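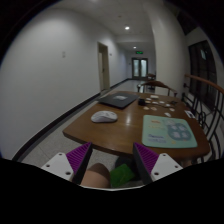 Assunto: Re: [mesa-do-corredor] o que fica e o que sai

Oi, gente!

Respondo embaixo do trecho citado, porque a mensagem original ficou comprida e eu me perco.

Em 10 de novembro de 2024, a lista recebeu:

> Pessoal, a mesa do corredor virou depósito outra vez. Tem laptop,
> tem mouse, tem mouse pad, tem um monte de pecinha miúda que eu não
> sei de quem é. Proponho guardar tudo numa caixa até o fim da semana
> e quem sentir falta que procure. Aproveito para perguntar: aquele
> mouse branco é o do sorteio do Prerudholm ou é de alguém? E o mouse
> pad verde, alguém quer?

Vamos por partes. Sou contra a caixa única! Da última vez que fizemos isso (em março, lembram?) a caixa foi parar no armário do andar de baixo e eu passei uma tarde inteira procurando um adaptador que custava 15 reais. Prefiro separar em cima da própria mesa: de um lado o que é de computador, do outro as miudezas, e cada um passa e leva o seu.

O laptop preto é meu, podem deixar fechado onde está que eu recolho. O mouse pad verde-menta, aquele com os bonequinhos claros desenhados, também veio comigo, mas não faço questão nenhuma. Ganhei num encontro do Grallov e nunca me acostumei com o tamanho. Quem quiser é só levar, nem precisa avisar na lista.

As pecinhas brancas e bege do canto direito, ali junto do fio escuro enrolado, não são minhas. Meu palpite é que sejam sobras do pessoal do projeto Udari, que andou montando coisa naquela mesa, mas é palpite mesmo. Peço só que não joguem fora antes de alguém de lá responder. Peça pequena some fácil e depois custa caro repor — falo por experiência, já paguei 9 reais de peça e 395 de frete e taxa para repor uma bobagem dessas. Um potinho com tampa resolve. A caixinha preta que está perto do laptop pode ir junto, se ninguém se manifestar.

Agora, o mouse. Não é o do sorteio, o do sorteio era preto e já tem dono. O branco é o que eu trouxe para quem quisesse experimentar, naquela conversa sobre mouse leve que rendeu umas trinta mensagens aqui.
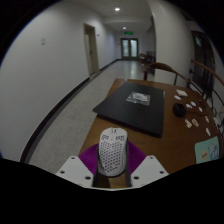 A carcaça é toda furadinha em colmeia, desce até a traseira arredondada, e os botões principais têm uns recortes também, um grupo de cada lado. A lateral direita é lisa, meio acinzentada. Eu achava que ia me incomodar com os furos na palma da mão e em dois dias parei de sentir. O que me incomoda é migalha! Quem for usar, por favor, nada de biscoito em cima dele. Para limpar eu uso um pincel macio e seco, desses de aquarela, e passo também na fenda da rodinha.

Alguém tinha perguntado (acho que foi na conversa do teclado Sárközi) se esse tipo de mouse aguenta uso pesado. O meu está comigo há aproximadamente 2.000 horas de trabalho, pela minha conta de padaria, e os cliques continuam firmes. Para mão muito grande talvez fique baixo, aí só testando mesmo.

Podem continuar experimentando até sexta, só devolvam para a mesa, por favor, do lado do laptop. Depois disso levo os dois para casa.

Ah, e tem um cartão branco na beirada direita da mesa, com uma marca escura no meio. De quem é? Não mexi nele.

Abraço em todos — e tragam o potinho!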